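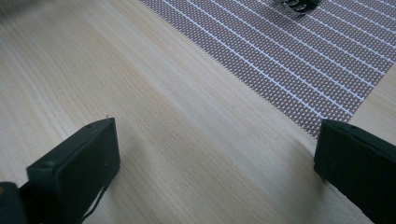 この記事は約4分で読めます

2023年7月23日

明るい木目の天板にこだわった「Huto テーブル」、11月より受注開始
〜食べる、書く、広げる。毎日いちばん長く触れる面を、もう一度つくり直しました〜

家具の企画・製造を手がけるRotix(ロティックス)は、木製テーブルの新シリーズ「Huto(フト)」の受注を11月に開始します。ご家庭のダイニングはもちろん、小さな工房や教室の作業台としてもお使いいただけるテーブルです。受注開始に先立ち、直営ショールーム「Tarlow(ターロウ)」にて先行展示を行います。

■ 天板から考えはじめたテーブル

Hutoの開発は、脚の形でも価格でもなく、天板の表面をどう仕上げるかという話し合いから始まりました。ベージュからクリーム色にかけての淡い色合い、細かく詰まった木目、そして光を強く跳ね返さないマットな手ざわり。この三つがそろうまで、試作した天板の見本は164枚になりました!

見本づくりを担当したのは、長年の協力工房であるWongsuwan(ウォンスワン)の皆さんです。色が白すぎると木目が消えてしまい、濃くすると今度は部屋が重たく見える。そのちょうど間を探して、塗っては乾かし、窓辺に置いて眺め、また削るという作業を繰り返しました。朝の光と夕方の光では同じ板がまるで違って見えるので、判断はかならず日をまたいで行っています。

企画を担当したHưng Đàm(フン・ダム)は次のように話しています。
「テーブルの上には、お皿も宿題も縫いかけの布ものりますよね。だから天板は主張しすぎないでほしい。でも全部片づけたあとに、木目がすっと見えたらうれしいじゃないですか。見本の板を自宅に持ち帰って、朝ごはんを食べながら決めました(家族には早く決めてと言われましたが)」

■ 木目は一枚ごとに違います

木目の筋は、ところによって少し濃く、また淡く現れます。Hutoではこの濃淡をそろえすぎず、筋の流れがきれいに見える向きを一枚ずつ確かめてから脚を取り付けます。お届けするテーブルの木目は展示品と同じにはなりませんので、ご了承ください。ショールームでは複数の天板見本を並べてご覧いただけます。

仕上げを担当したWongsuwanのKamol Petchrat(カモン・ペッチャラット)からもコメントが届いています。
「表面をなめらかにしすぎると、木に触っている感じが薄れます。最後の研ぎは手で行い、指の腹で確かめながら止めどころを決めています。天板の縁も同じ人間が続けて仕上げるので、面から縁へ手をすべらせてみてください。いちばん見てほしいところです」

■ お手入れについて

ふだんのお手入れは、固く絞った布で拭いたあとに乾拭きするだけで十分です。木目の流れに沿って拭くと、筋が残りにくくなります。熱い鍋や土鍋を置くときは鍋敷きをお使いください。輪じみが気になってきたら、購入後でも天板の研ぎ直しを承ります(有償)。研ぎ直しの際は脚を外して天板のみお預かりしますので、玄関の狭いお宅でもご相談ください。

■ 先行展示のご案内

Tarlowでの先行展示では、サイズ違いの2台をご用意します。椅子に座って、いつもの姿勢でひじをついてみてください。手帳やノートパソコン、お弁当箱など、普段テーブルにのせているものをお持ちいただくのも大歓迎です! 色の見え方は照明でかなり変わるため、ご希望の方には手のひらサイズの天板見本をお渡しします。ご自宅の床や壁と見比べてからお決めください。

■ 商品概要

商品名:Huto テーブル
サイズ:幅164cm/幅187cm
天板:木製、マット仕上げ
色:ライトナチュラル(1色)
受注開始:11月
初回生産数:200台
製作:Rotix、Wongsuwan
組み立て:脚の取り付けのみ(工具付属)

価格および納期は、受注開始に合わせてTarlow店頭とRotixのウェブサイトで発表します。初回分の受付は先着順となり、予定数に達した時点で次回生産分のご案内に切り替わります。

■ Rotixについて

ダイニングと仕事場の家具を中心に、企画から製造、修理までを行っています。協力工房とともに、買ったあとも手を入れながら使える木の家具づくりに取り組んでいます。

■ 本件に関するお問い合わせ

Rotix 広報担当 Hưng Đàm
天板見本の貸し出し、ショールームでの取材、工房の見学についても上記担当までご連絡ください。工房の見学は、製作の都合により日程のご相談をお願いする場合があります。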